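Gastdale Makers Help > Automation > Grippers and hand tools

Is the Bedoya hand-held gripper kit worth it for bottles?

Posted by Felista Okoth, Jun 5, 2023

I run the packing side of a very small drinks importer and my boss has taken a shine to the Bedoya kit, the hand-held one with the two fingers and the white mounts. The idea is that we practise our grips by hand and work out what an arm would need before anyone buys an arm. The kit is $900 and the arm is $2460, so you can see why he'd like to start with the cheaper mistake.

My worry is clear plastic bottles. They're slippery, they flex, and the label on ours costs more than the bottle does. Has anyone used this on something other than the foam cubes in the Dakberg brochure? And does it matter where you grab?

Morfudd Griffiths

I've had one since December and have picked up more bottles with it than is dignified for a grown woman. Grab low. With the fingers on either side of the base you stay off the label, and the plastic is usually stiffer down there than in the middle. Squeeze the middle of a part-full bottle and it folds in on itself like a bad alibi.

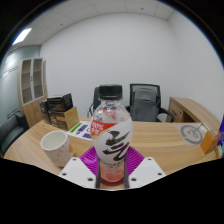 Vol. 4, No. 226

I'd also put something ribbed under the bottle. On a bare desk a light one skates away from whichever finger gets there first, and you spend the morning chasing it toward the mug. Any rubbery mat from the kitchen aisle will do, in whatever colour your household has rejected.

Gripes: the finger pads in my kit wore smooth after 100 or so picks, and replacements come from Cidgate in their own good time. The instructions cover the screws at length and the gripping in one paragraph. Lifting by the base also makes a tall bottle top-heavy, so go slowly, and practise with the cap on. Ask me how my keyboard is.

For $900 I'd buy it again, grumbling. I would not buy the carrying case.

dakberg_refugee

depends on the bottle. glass is fine. get the arm

Felista Okoth

Thanks Morfudd, that's the bit I needed. We'll try low and ribbed. Do the wider finger pads fit the same mounts, or is that another trip to Cidgate?

Morfudd Griffiths

Same mounts, longer screws. The longer screws are sold separately, naturally.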